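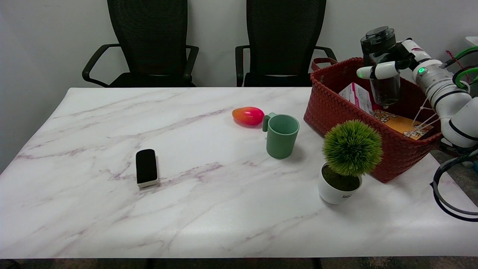

Heller Tisch mit Marmormuster, dazu Becher, Kunstpflanze und der rostrote Korb mit Henkel.

Ein Korb für alles?

Der Sammelkorb gilt als Wundermittel gegen volle Tische. Ich bin skeptisch - meist wandert das Durcheinander nur eine Etage tiefer. Wer trotzdem einen nimmt: Gläser mit Deckel gehören zuerst hinein und ganz nach unten, Schachteln hochkant an den Rand, Tüten obenauf. Den Henkel frei lassen.

Kunstpflanzen sparen das Gießen, Staub wischen muss man trotzdem. Und der Tafelschwamm? Der kommt an die Tafel, in den Korb mit Lebensmitteln kommt er mir nicht.

Faustine Marchal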